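Paltadby Desk Chores

README for the shelving and tidying subset, release 2

What this is

Paltadby Desk Chores is a set of recordings of small office and household jobs, put together to answer a narrow question: can a machine do this particular job yet, in a normal room, without somebody standing by to help? The subset covered here is about books, booklets and paper. Other subsets (dishes, laundry, parts bins from the Hostau workshop) have their own READMEs and are downloaded separately.

The subset holds 349 episodes and 3,170 labeled steps. Each episode is one attempt at one job, from the first movement to the point where the operator or the policy stops. Failed attempts are kept and marked as failed.

The job

The basic job is "file the stack." A few books or booklets lie on a table in a pile, and they have to end up upright in a desktop file organizer, one per slot, spines out. A person does it without thinking. For a machine it breaks down into separating the top item from the one under it, getting a grip on it, turning it from flat to upright, and lowering it between two dividers.

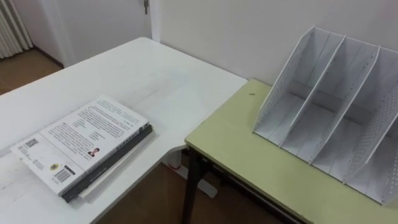

Start state, "file the stack": three items on the white table, organizer empty on the green one.

Thin booklets at the bottom of a pile are the hardest items in the set. They bend when gripped by one edge, and they tend to slide along with whatever is lifted off them. Paperbacks are easier but open up if they are held too near the fore edge. Tables that meet at a corner are a problem of their own – a planned path that looks short can take the arm over a gap, and anything dropped there is lost for the rest of the episode.

Can machines do it yet?

Partly. Our baseline policy from Mabaso handles a single thick paperback well and gets worse with every item added. Most failures come at the insertion step, where the lower corner of the book catches on a divider and the policy keeps pushing. Teleoperated episodes show that the hardware can do the whole job, so we treat this as a control and perception problem first. We would not call the job solved, and we ask that results on single-item episodes be reported apart from results on stacks.

Labels

Every step carries a start time, an end time, a verb from a fixed list (reach, grasp, lift, turn, insert, release, retry) and an outcome. "Retry" is used only when the same item is tried again after a failed grasp or insertion. Item order is given from the top of the pile down. Book titles are not labeled, and text on covers should not be used as a target. Much of it is too small to read at this resolution.

Known problems

Time stamps in the November batch drift by up to 500 milliseconds toward the end of long episodes. A fix is in the tools folder; run it before training.

Perforated dividers give noisy depth values. We left these as recorded.

Some episodes end with an item leaning in its slot. These are marked "partial" – release 1 had them as successes, so scores from the two releases can't be compared directly.

Splits

Train and test are split by room. No room appears in both. If you make your own split, please keep to that rule and say so.

Use and contact

Free for research use. Commercial use needs written permission from Vendstead, who hold the rights to the recordings. The label files may be changed and shared again as long as this README goes with them.

Maintained by Geum-ok Chae. Report label errors through the issue tracker, with the episode number and step number in the title.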